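Small Laundry: socks on a clip hanger
Data card, version 14

Summary

Small Laundry is a collection of short recordings and still pictures about one household task: hanging socks on a round or oval hanger with clothespins, and taking them off again. The collection contains 739 recordings. They were made at a table, with a wooden stand that carries the hanger. The card describes the objects, the way of working, and the labels. For the file format please see the separate note in the folder "docs".

Maintainer: Evelien Verhoeven. The objects were collected and labeled together with Pascal Leblanc.

Why socks

We had first a collection with towels and shirts, under the name Trevska. In that collection the small pieces were always missing, and several users wrote to us about this. A sock is small, but it has many forms when it hangs. It can be held at the toe, at the heel or at the cuff, and each time the shape below the clip is different. We wanted this variety in one place, with the same stand.

What is in the folders

"hang" contains the recordings where a sock goes from the tray to a clip.
"remove" contains the recordings where a sock is taken from a clip.
"rest" contains stills of the hanger with socks on it. There are 112 of them.
"objects" contains a list of all the socks, with a short name for each.

The names in "objects" are the names we use among ourselves, so they are not always very exact. "Rusty" is a brown sock with a red tone. "Diamond" is an argyle sock. If you find a name which is misleading, please tell us and we will change it in the next version.

Socks

The list has 74 single socks. We count single socks and not pairs, as some of them have lost their partner before they came to us. Most were given by people from our office, the others were bought in the Wouters shop on the corner. All of them were washed before use. Socks with holes were kept if the hole is smaller than a coin.

We tried to have plain socks and patterned socks in the same number, but in the end there are more plain ones. Very thick winter socks are only few. Baby socks are not included.

Hanger and stand

The hanger is white plastic, with an oval form, and the clothespins hang all around it. They have different colors. The hanger is carried by a thick round wooden rod, and the rod rests on the wooden stand. The stand was made by Pascal after a drawing from the Clallitz workshop, and the drawing can be requested from him.

The colors of the clothespins have no meaning. Please do not use them as a position label. In version 12 we exchanged a few pins that had become weak, and the new ones were placed without looking at the color.

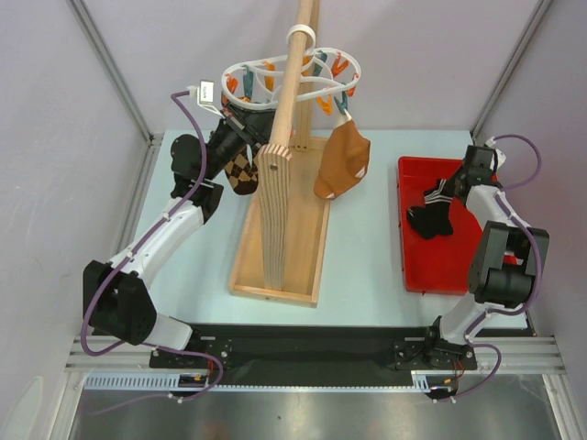
Page last changed: 2nd May, by E. Verhoeven

The brown sock on the teal clip is labeled "toe_or_cuff_unclear", because only a white tip is between the jaws, and from the picture we could not decide which end it is. The argyle sock on the other side of the post has its dark rounded end down. For such stills, give more weight to the shape of the sock than to the clip.

Labels

Each sock on the hanger has three labels: the short name, the end that is held, and the side of the stand. The side is "left" or "right" as one sees it in the picture. A sock behind the post gets the label "hidden" when less than half of it can be seen.

Known problems

Two dark blue socks, "Navy" and "Tavent", are easily confused. We found mistakes with them in April and corrected the ones we know.

In "remove" a few recordings end too early, before the sock is laid down. They are marked with "short" in the list.

The hanger can turn a little on the rod during a recording. The side label is always from the first moment.

Use

You may use the collection for teaching and for research. If you publish something with it, please mention the name Small Laundry and the version number. Corrections to the labels are very welcome, best as a small text file with the name of the recording and the label you propose.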